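Review: Bumora planning software, one-year license
Posted in April by Võ

We bought Bumora to test kitchen jobs in simulation before ordering an arm. The license was $2,843, against up to $900 a day for a demo cell at Remia. Setup took 16 hours, mostly importing our own tools.

Good: table layouts are quick to change, and the cost sheet exports cleanly - our buyer used it as is. Bad: only 3 seats, and materials look flat. Umach is cheaper but has no cost sheet.

We will renew.
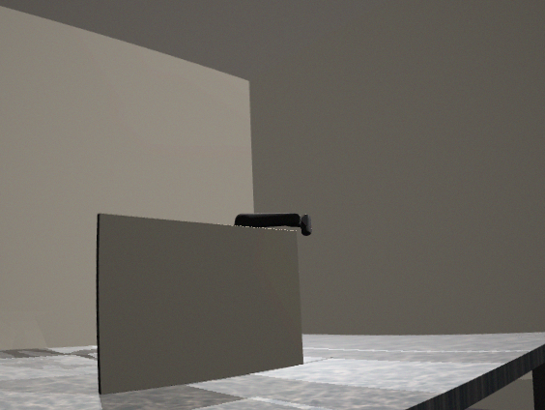 Simulated cleaver with black handle, upright on the marble-look table.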